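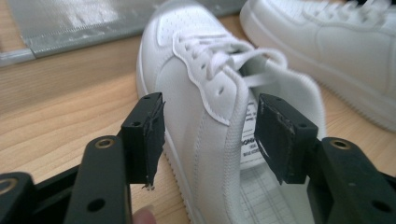

Skerko, 2025-01-31

By Erhan Eren

Search this site Enter keywords Go

Notes for the knots evening: whippings and rope ends

Start with the cut. Tape the rope first, then cut through the middle of the tape. Pass the two halves round the front row.

Common whipping. Lay a bight of twine along the rope, wrap back towards the end, tuck through the bight and pull under. Wraps should cover one and a half times the rope's width. Do it slowly, facing the same way as the audience.

Say plainly that it slips. It is fine for a tent guy, less so for anything that flogs in the wind.

Sailmaker's whipping. Needs three-strand rope. Open the strands, drop a loop over one of them, wrap, then take the loop back over the same strand. Firdevs Oral has the thick demonstration rope – ask her to hold the standing end.

Melting. Synthetic rope only. Do not roll the hot end with bare fingers. A melted end can crack and leave a sharp edge, so whip it as well.

Pause for questions. Someone will ask about heat shrink. It works, but it hides what the rope is doing underneath.

Last 9 minutes: everyone whips one end. Waxed twine is on the side table, 2 reels. Şükran Avcı will go round the left-handers.

Contact the webmaster | © Skerko Ropework Group | Back to top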